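Dunmont Studio, monthly walk-through, June
Done by: Aranka Farkas
Keys from: Katalin Major

Hi all! I did the full loop this time, back stairs included, and I typed my comments under each line so you don't have to decode my handwriting like last month (sorry, Gyula). "Fix" means fix it before the next open evening, and "Watch" means I'm going to keep nagging.

1. Front door and entry
Door opens all the way: OK
Mat lies flat: Fix
The corner by the coat hooks curls up again. I stepped on it, it went down, I turned around and it was up. Please just order the heavy rubber one, Natalina. I sent you the link twice and I will send it a third time!

Door closer: Watch
Slams on windy days. There's a little screw on the side of the arm that slows it down, and I gave it a quarter turn. Tell me if it's better or if I made it worse.

2. Exits and hallway
Exit sign lit, front: OK
Exit sign lit, back: Fix
Flickers. It's the old Nosach fixture, and I can't find a battery for it at the hardware store. Gyula thinks he has one in his garage.

Hallway clear to the back door: Fix
Somebody's dress form is parked in there, and also a box of jars marked "Zsófia, do not move." Zsófia, I moved it. It's under the stairs.

3. Worktables and stools
Tables steady, no rocking: OK
Surfaces free of splinters and sharp bits: OK
Pins and needles picked up: Watch
I ran the magnet along the floor under the knitting side and it came up fuzzy with pins. Knitters, you're better than this. The long tapestry needles are the ones that go right through a sneaker.
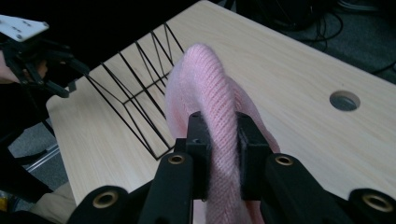
Stools are another story. The tall one with the green seat has a loose rung, and I've tied a rag on it so people leave it alone. Please don't untie the rag! If you want to fix it, the wood glue is in the top drawer, and it needs clamps overnight.

4. Finished pieces and drying area
Nothing hanging over the heater: Fix
There were two wool scarves on the radiator pipe when I came in at 7:30 a.m. I know it's June and the heat is off, but I want us out of the habit before fall.

Small items kept off the floor: OK
Hats, mittens and baby things go on a table or a shelf. Shawls can go on the big blocking mats, so long as the mats aren't across the walkway.
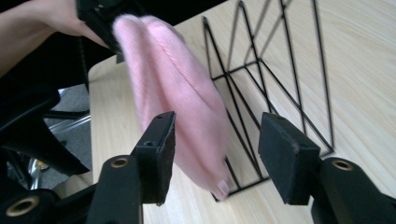 Pink beanie, ribbed knit.

Fan cord and plug: OK
Cord's fine, plug's fine, the fan itself is filthy. I wiped the grille with my sleeve, and now I need a new sleeve.

5. Electrical
Outlets, covers on: OK
Power strips not chained together: Fix
Oh boy. Strip into strip into the 100-foot orange cord behind the sewing machines. I unplugged the whole snake. The two Erdős machines go straight into the wall from now on, and the iron gets its own outlet, always, no matter how much you hate walking over there.

Iron shuts itself off: Watch
It did, but it took its sweet time. Katalin says hers at home is the same model and does that too. I'd still like us to unplug it every time.
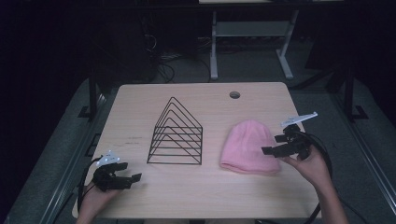

Panel door closes and nothing is stacked in front of it: OK
I nearly cried with joy. Whoever moved the fabric bins, I owe you a coffee.

6. Fire and first aid
Extinguisher, tag 1454, needle in the green: OK
Extinguisher by the kiln closet: Fix
The pin seal is missing. I called Cukach and they'll swap the whole thing on their next visit.

First aid kit stocked: Fix
Out of the small bandages, of course. Plenty of those giant gauze pads, in case we ever lose a leg. Also somebody put a granola bar in there. I ate it.

7. Shelves, racks and things with edges
Tall shelves screwed to the wall: OK
Metal ends and corners checked by hand: Watch
Run a finger gently over any wire or metal piece, and if it catches on yarn it'll catch on skin. A dab of clear nail polish usually does the trick on a rough spot.
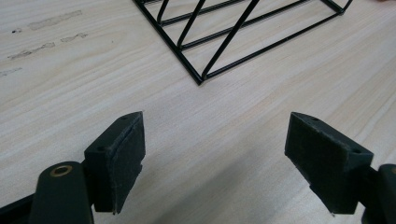

Black metal wire rack on the worktable.

Heavy stuff on the bottom shelf: Fix
The big cones of cotton have crept up to the top again. Zsófia and I can bring them down on the next cleaning evening, but we'll need the step stool back from wherever it went.

8. Still open from last month
Back stair light: still out
Loose tile by the sink: Gyula glued it, holding so far
Spare key: Natalina has it, I think? Natalina, do you have it?

Send me anything I missed and I'll add it to the July sheet.
Aranka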